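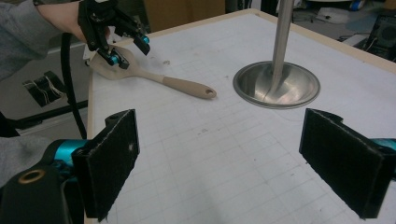 Unit 9, page 168

Home Syllabus Units Readings Lab Schedule Contact

Stellbridge Technical Institute
Robot Practice and Standards
Unit 9: Good Practice in Hand-Held Gripper Work
Revised August 15, 2022

Purpose of this unit

This unit sets out the rules that apply to work with hand-held grippers at a shared table. It covers the condition of the table, the care of fingers and pads, the handling of cables, the conduct of the operator, and the keeping of records. Students are expected to have read Unit 8, on general shop safety, before attending the practical. Nothing in this unit replaces the safety rules given there.

A hand-held gripper has no motor carrying it through space and no guard around it. For this reason it is sometimes treated as outside the scope of robot safety. The Institute does not take that view. Data gathered with hand-held tools are used to train machines that later move under their own power, and a careless habit at the table may be copied by the machine. The rules below therefore concern both the safety of the operator and the quality of the record.

9.1 Terms used

"Operator" means the person holding one or more grippers during a trial. "Work object" means the item to be grasped, moved or placed. "Fixture" means any item that stands on the table and is expected to remain in place. "Trial" means one complete attempt at a task, from the ready position to release. A trial that is stopped early is still a trial and shall be entered in the log.

In the spatula exercise, the beige plastic spatula is the work object and the metal stand is the fixture. The stand has a shallow round base with a polished surface. Polished fixtures are permitted in this course, but students should note in the log where a highlight falls on the metal, as reflections may be mistaken for edges by the vision software.

9.2 The table

The table shall be inspected before each session. Ruled grid lines must be readable over the working area. They are there to help the operator return objects to the same starting place, and they serve later as a check on position. Where the lines have become too faint to follow, the table shall be reported to the lab office and a second table used.

Smudges and small bits of debris on a pale surface are common and are easily overlooked. The surface shall be wiped at the start of the session and again after each group of 14 trials. Only a dry cloth may be used while grippers are connected. If debris is found partway through a group, the group may be finished, but the entry in the log must say so.

9.3 Fingers and pads

Felt pads wear first along their edges. Light fraying is acceptable for practice. A pad shall be replaced when the felt has lifted from its backing, when loose fibers reach the work object, or when the two pads no longer meet squarely. Pads are replaced in pairs. A new pad set against a worn one gives an uneven grip, and the fault is difficult to find afterward.

Joints shall be moved through their full range by hand before the first trial. Any grinding, slack or sticking is a reason to set the tool aside. Students shall not oil or tighten a joint without permission from the instructor.

The Dreltis checklist is used for this inspection. It is to be completed at the table and signed before the first trial. A checklist filled in from memory at the end of the day is not accepted.

9.4 Cables

Each cable shall hang in a free curve from the tool and leave the table by the shortest safe path. It shall not cross the working area, loop around a fixture, or pass beneath the operator's foot. Where a cable runs over the table edge, enough slack must be left for the full reach of the arm.

Cables on the floor near a table corner are a trip hazard and shall be gathered or covered before work starts. Boxes, papers and spare equipment are to be kept outside the operator's standing area. The same rule applies to items that appear in the background of a recording. They do no harm to a single trial, but they make one day's recordings hard to compare with the next.

9.5 Conduct of the operator

Sleeves may be worn long if they fit closely at the wrist. Rings and bracelets are removed. Fingers stay clear of the closing path of the gripper at all times, including between trials.

A flat object such as a spatula should be approached slowly and at a low angle. The operator shall not press down on the table to force a grip. If the object slides, the gripper is opened, withdrawn and brought in again. Where two grippers are used together, one shall be held still while the other closes.

9.6 Records

The Boychuk archive, used for the assignment, holds 2,235 trials. Each carries a tool number, a table number, the state of the pads and a short remark. Student logs shall follow the same pattern. Remarks such as "fine" or "as usual" will be returned for correction.

Entries are made in ink or in the Jotar log form. Errors are struck through once and initialed, and the original entry must remain legible.

Assignment

Read sections 9.2 through 9.4 again and inspect one lab table against them. Submit the signed checklist and one page of written findings at the next practical. State which faults must be corrected before work may begin and which may be noted and left until the end of the session.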